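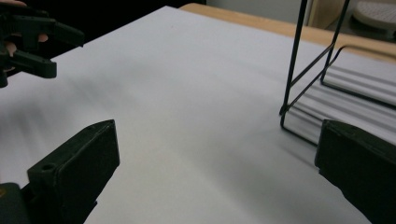
The rack end of the table, paper down.

My mother-in-law bet me 50 dollars that a machine would fold her towels before she turned eighty, and in December she came by the Niltivero building to see how her money was doing.

I should say I'm no engineer. I do the laundry side at Niltivero, so I'm the one who tells the smart people what a towel does when you let go of it. My boss, Tarmo Dambrauskienė, had named the new software Fultusum and was so proud of it he'd put the name on the mugs. It had 239 folds behind it by then, and he'd call maybe half of them folds.

"Can it do a fitted sheet?" she asked, coat still on.

"Nothing can do a fitted sheet," Tarmo said, and I think that's when she started to like him.

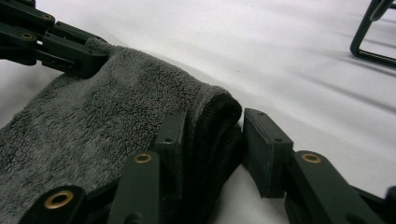
Towels were my whole argument with Tarmo that winter. He wanted to start on shirts, because the people at Amumska had shirts and the people at Amumska got written up. I kept telling him we didn't have towels yet! A gray one with that thick looped pile, pinched right at the rolled edge between two finger pads, and you still can't say if you've got one layer or three. I can tell with my thumb. I've been able to tell since I was nine, standing on a stool next to my aunt at the Niazi laundry, and I never once had to think about it.

So my mother-in-law watched Fultusum try. It took up to 4 minutes a towel back then – on a good morning – and she stood there with her purse on her arm and said nothing at all, which if you knew her was something. The first one came out like a burrito. The second was pretty close to square.

She walked over, shook it out, and did it again herself, in thirds, the way she does. Then she put it back in front of the machine and patted it flat.

"Twenty," she said to me in the parking lot.

"Twenty what?"

"I'll settle for 20. Today only."

She was seventy-six. I told her I'd think about it, and I drove her home the long way so I could.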